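Rental Supply in Pilton: A Note on the Autumn Figures

29 November 2024

Readers of this blog will recall that in April I set out my reservations about the pace of new letting in Pilton. The autumn figures have now been published, and a short review is in order.

Asking rents for a two-bedroom flat stood at 740 a month at the end of the period, against a figure only slightly lower in the spring. The rise is modest. It conceals a marked difference between the older terraces near Starnum Road, where rents were flat, and the new blocks to the east, where they were not.

Around 500 homes were due for completion this year under the Ploltlow scheme. Fewer than 100 have been handed over. The developer attributes the shortfall to the cost of borrowing and to delays in connecting the site to the mains. Both explanations are reasonable, although the second was foreseeable when consent was granted.

Navaratnam Lettings has meanwhile raised its holding deposit on the larger flats to 2,000. Prospective tenants should read the terms of refund with care before paying.

It remains my view that the balance between supply and demand will not ease before the second phase opens.
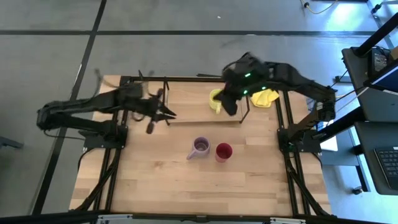

The second phase depends in turn on the road agreement, and I shall return to that matter once the council has published its terms.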